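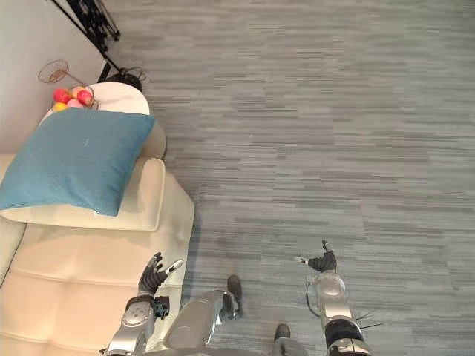

Clothes collection to cover all of Gresel from end of July

Wednesday, July 10, 2019

A doorstep collection for unwanted clothes and household fabrics will be extended to every street in Gresel at the end of the month, after a trial on the Barreto estate brought in more than its organisers had planned for.

Kedico, which runs the service for the town council, said 379 households on the estate had put out at least one bag since the trial began. The firm had set aside one van for the work but needed a second by the fourth week.

Residents in the rest of the town will get a roll of bags and a printed calendar through the door. Collections will be every other week, on the same day as paper and card, and bags should be out by 7am. Flats with a shared bin store will have a separate container, to be emptied when full.

Clothes, curtains, bed linen and towels are accepted, along with shoes tied in pairs. Duvets, pillows and carpet are not, and should still go to the tip on Luvov Road. Anything heavily stained with paint or oil should go in the ordinary bin.

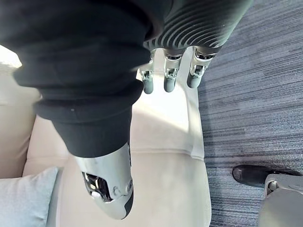 A rolled cuff in dark charcoal fabric.

The bags are taken to a sorting hall at the Luvov Road site, where wearable items are picked out for resale and the rest is baled for use as wiping cloths and padding. Staff check fastenings, collars, hems and cuffs first. Kedico said worn cuffs were the most common fault in otherwise good clothes, and that it was looking at whether some of these could be repaired on site before being sold.

The trial has not been without complaints. The council received 227 comments on it, most of them in favour, but a number of people said bags had been missed or left split open on the pavement. Others on the east side of the estate said the first calendar gave the wrong week. A corrected version was sent out and the firm says missed collections have fallen since then.

Bags left out in the rain have been another problem. Damp cloth has to be dried before it can be sorted, and the hall has room for only around 20 bags on the racks at a time - anything beyond that usually goes straight to the baler. 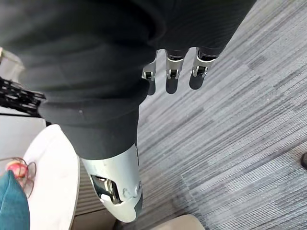 Sorting is done by hand and the council expects that to be the slowest part of the wider service. Light cotton and printed fabrics go through quickly. Plain dark material takes longer, as marks and thin patches are easy to miss, and a soft charcoal grey cloth lying in broad folds and creases like the one here would have to be opened out flat under a lamp before anyone could grade it. Two more sorting tables have been ordered for the hall.

The council will pay for the service out of its existing waste budget for the first year. Money from resale will be split between Kedico and the council, although neither has said in what proportion.

Households that do not want a roll of bags can leave it out with the paper collection. Spare rolls will be kept at Gresel library and at the Barreto estate office.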